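Folding a Dish Towel Flat in Thirds

The method suits any rectangular cotton or linen towel. You need a clear stretch of table larger than the towel when it is fully open. A seam in the tabletop is fine if both sides sit level.

1. Spread the towel with the care label facing up. Turning it at an angle to the table edge often makes the near corners easier to reach.

2. Smooth from the center outward with flat hands. Do not pull at the corners – this stretches the weave on the bias and the edges will no longer match.
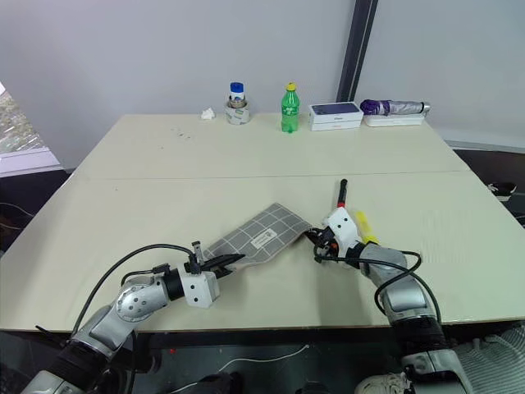
3. Bring one long side in by a third, then lay the other over it. On a checked towel, use the grid as a guide: the lines on the top layer should run parallel to those underneath.

4. Fold the strip in half, end to end, then in half again. Press for 2 seconds after each fold.

If the finished stack leans, the thirds were uneven. Open it back to step 3 and start from there. Towels stored on a shelf go in with the folded edge facing out – the stack stays straighter when one is removed.

Hanane Zaki, Naciri household notes, September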